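Week 3 of trying to keep the kitchen counter clear. I said I'd post updates, so this is one.

The rule is simple. Anything that stays out has to be used every day or sit on a tray. Everything else goes in a cupboard or leaves the apartment.

Counter this morning, breakfast time:

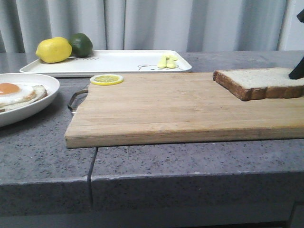
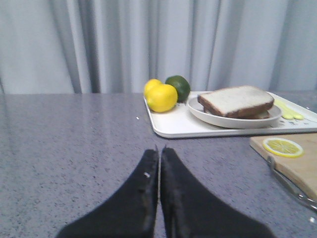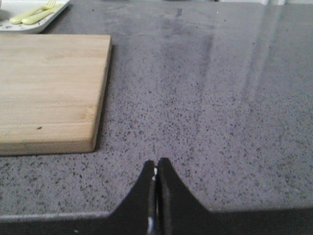
The tray idea came from Cor Verstraete, who used to rent out furnished apartments and had to reset a kitchen in 16 minutes between guests. His advice was to give small stuff one place with a rim and stop moving it around. I was doubtful, but I've kept to it since April. Lemons used to live in a bowl by the sink and I'd find one gone soft at the bottom every couple of weeks. Now the citrus sits at the left end of the white tray with the bear on it, and I see all of it when I walk in. Nothing has gone bad yet.

Wiping down is faster too. One tray to lift, one board to lift, done. Speckled gray stone hides crumbs, so I go by feel with a damp cloth.

Things that left the counter: the Tavdale toaster (cupboard, comes out when I want toast), a knife block, 5 jars of spices I never opened.

Still undecided on the cutting board. It takes up room but I use it every day, so by the rule it stays.

A few people asked about the Sternix drawer dividers. I have one set. They slide a bit. I put a strip of shelf liner under them and that fixed it.

Next up is the cupboard under the sink. I'll post when it's done.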